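The robot club at Estum meets in a former sewing room, which explains the pins. Its captain, a second-year student who asked to be identified only as "the one who signs for the batteries," met me there to talk about Plidard, the team's entry in the November kitchen-robotics contest.

Plidard is supposed to slice a cucumber. So far it has a very good opinion of cucumbers and leaves them mostly alone.

"We spent the spring on the arm," the captain said. "Then somebody asked what the arm should do, and it got quiet."

The contest rules run to 131 lines. A team gets 90 seconds, one vegetable, and 6 points off for anything that lands on the floor. The budget cap is $500, and the club has spent almost all of it on a wrist joint named Shetty, after the street where they picked it up.

"Shetty is great," the captain said. "Shetty does not talk to the rest of the robot."

I asked why they had stopped building and started studying people. The captain pulled a laptop out from under a box of zippers.

"We were guessing. We had the gripper squeeze the middle and the blade come straight down, like a paper cutter. The cucumber left. So now we look at what hands do." 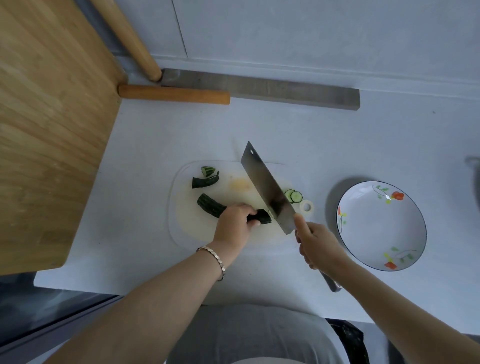 The club has a spreadsheet for this, with columns for grip, blade angle and something labeled "vibe," which the captain declined to define. The holding hand gets its own tab.

"Everybody wants to program the knife," the captain said. "The knife is the easy half. The other hand has to hold on, and then it has to back up."

Will Plidard back up by November?

"It backs up now. It backs up when you turn it on."

The team from Fluselero is said to have a robot that can do radishes. The captain had heard this too, and went to look for a screwdriver.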